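Kerkdale Indoor Lacrosse League
Scorer's Table Guide
Print this page | E-mail this page

Section 4: Setting up the Lurnero scoreboard

Arrive before the coaches do. They have opinions on where the console should go, and all of them are wrong.

1. Put the console on the scorer's table with the keypad facing you and the display facing the pitch. If you can read the score without turning round, one of these has gone astray.

2. Plug in the console first, then the wall board. Wait for both to show 00:00. This takes 90 seconds, which feels longer with two teams watching.

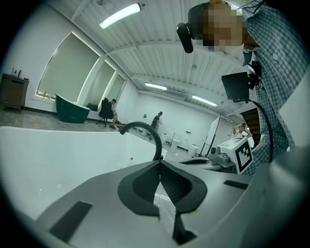
3. Press SPORT, then 3,004, then ENTER. That is the code for box lacrosse. The code for water polo is one digit away and gives you a very different evening.

Note: The old Flundov board has no sport codes. If you are at the Noiphan hall, skip to Section 6 and bring a biro.

4. Key in the home team on the left. "Home" means the team named first on the fixture sheet, whatever the parents behind you may say.

5. Set the period length, then press LOCK. An unlocked console will accept instructions from a sleeve.
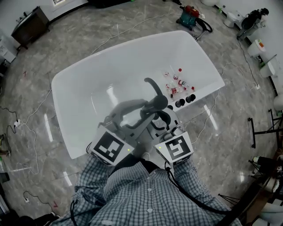
6. Test the horn once. Warn the goalkeepers beforehand.

CAUTION: Do not hold the horn button for more than 2 seconds. It will carry on without you, and the only cure is the plug.

7. Add penalties with PEN, the shirt number and the minutes. Two can run on each side. A third waits in the queue and starts when the first one ends, so leave it alone.

8. To correct a goal, press the team's GOAL button and MINUS together. Do this after the referee has signalled. Doing it before counts as commentary.

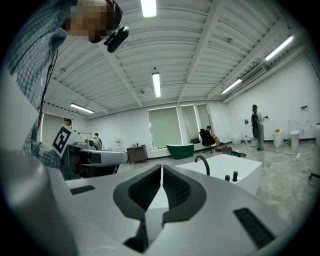 Section 5: Overtime

1. Stop the clock and press PERIOD once. The board shows OT.

2. Do not clear the score. It has been done, in a semi-final in June, and the league still gets letters.

3. The first goal wins. Stop the clock, sound the horn and stay seated until the sticks have stopped flying.

Comments (3)

creasemonitor: Step 5 should be step 1. Ask my cardigan.

leftpole_22: Does MINUS work on penalties too? Ours just beeps.

benchdoor: @leftpole_22 No, you want PEN then CLEAR. Took me most of a season to find that.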